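How to run a small robot demonstration on an open day

Posted in: Guides, Workshop

Last September we opened our workshop at Brzozowska for one afternoon and showed visitors a robot arm that handles food and small kitchen things on a table. It was our first open day with a running robot. Some parts went well and some did not, and afterwards I wrote down the steps so that the next team can start from something. I put them here because two schools have already asked me how to do it.

You need one robot arm that you know well, one table, and one person who is allowed to do nothing else during the demonstration but stay near the stop button. If you have all of this, you can be ready in one working day.

Step 1. Choose a task that can be understood in three seconds

Visitors come in the middle of a run. They don't read the poster. If they need an explanation before they can see what the robot tries to do, the task is too complicated.

Our first plan was sorting of screws by length. It is a good task for an engineer and a very poor one for a family. Hubert Mazurek proposed to lay the table as for a small lunch and let the arm put things into a basket. Everybody knows what a sandwich is and where it should go, and when the gripper comes a little too low, people make a noise together. This noise is what you want.

Keep the number of objects small. Every object more is one more way to fail, and it makes the reset longer.

Step 2. Prepare the table

Use a plain surface without shine. We tried a glossy white table first and the wrist camera had trouble with the reflections of the ceiling lamps. A dull gray top was much better and we did not need to change anything in the software.

Put the target, in our case the basket, close to the middle, where the arm reaches it without stretching. Put the food at the sides. Leave enough free space so that the open fingers can go down next to an object and not on top of its neighbor. With the gripper open, move the arm by hand to every place where it should work, and look from the wrist camera each time. If you see two objects between the fingers, move one of them away.

Then mark the places. We used small pencil marks, which you can't see from the visitor side but which save a lot of discussion later.

Step 3. Decide about the stop button before you decide about anything else on the day

The emergency stop must be in reach of the operator's hand, without a step and without leaning over the table. Check that the cables near it are not in the path of the arm, also when the arm goes to its home position. Press the button once during a slow movement, before the doors open, and again after every longer break. Write down who pressed it and when. It sounds like too much paper for a small event, but on our day we changed the operator three times, and the second one was not sure if the test was made.

For visitors, put a line of tape on the floor. Calculate the reach of the arm with the longest tool, add a good margin, and put the tape there. Children will stand with their toes exactly on the line, so the line must be in a place where this is all right.

Step 4. Show what the robot sees

I think this was our best decision. We put a monitor next to the table with the live picture from the wrist camera. Until then people looked at the arm from the side and thought it was a kind of crane. With the monitor they understood that it looks down at the things between its own fingers, and they began to ask much better questions. A girl asked if the robot knows that its fingers belong to it. Kobina needed a long time for this answer.
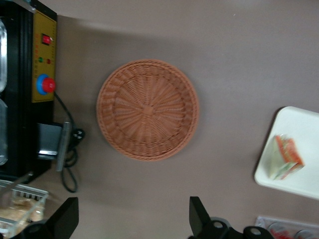
Sumaiya Begum objected to this step when she read my draft, and wrote that the monitor also takes the eyes away from the arm: in her group half of the visitors watched only the screen, and when the arm moved toward them they did not notice it. She would switch the monitor on only after the first full run.

I agree with her in part. If you have a second person who can guide the group, let the people see one run with their own eyes first, and then turn on the screen. If you are alone with the group, leave the screen on all the time, but place it behind the robot and not beside it, so that both are in the same direction.

Step 5. Write the spoken part, and make it short

Our text was two minutes. It had this order:

What the robot will try to do now.
Where the camera is.
What can go wrong.
Where the stop button is and who is responsible for it.
Questions.

Say what can go wrong before the run. In the first group I did not say it, the sandwich slid out of the fingers, and I spent the rest of the time defending the machine. In the next group I told them that soft food is difficult, because the gripper must hold it without pressing the filling out. The sandwich slid again, and this time they wanted to know how hard the fingers press and if we could try with less. We tried with less.

Avoid words like policy, pose or inference. I know them from work and they come out of my mouth without permission - ask a colleague to raise a hand each time.

Step 6. Plan the reset

A run of our task was short, but the reset was not. Somebody has to bring the arm home, wait until it stands still, enter the zone, put the objects on their marks, leave the zone and say aloud that it is free. Practice it in pairs. The one who enters the zone should be the one who speaks the word "free", never the operator.

Have spare food. Bread gets dry under the lamps and after some runs it behaves differently from the bread you tested in the morning. We changed the sandwich after every 8 runs, and I would now do it more often. Nothing that was touched by the gripper should be eaten, also not by the staff, who will be hungry at this time.

Step 7. Limit the group

We had 103 visitors in one afternoon, which is too many for one arm. The people in the back row saw only backs. Take small groups, give every group a start time at the door, and keep something else for those who wait. Colteck lent us a gripper without an arm, with a handle to open and close it, and this simple thing was always in somebody's hands.

Step 8. Close the day properly

When the last group has left, make one more run without an audience and save the log. If something became loose or shifted during the day, you will find it now and not on the next working day. Clean the finger tips with a damp cloth, look in the joints of the gripper for crumbs, and switch the machine off in the usual order.

After this, sit down for fifteen minutes with everybody who operated and write the list of problems. Ours had these points:

The tape on the floor was the same color as the floor.
The microphone was too close to the compressor.
The door sign said Tuesday and it was not.
The pencil marks were cleaned away with the crumbs, twice.

If you want the tape plan and the spoken text, write to Jörg Lenz in the workshop office and he will send you both. The tape plan is drawn for our room, so please measure again for yours.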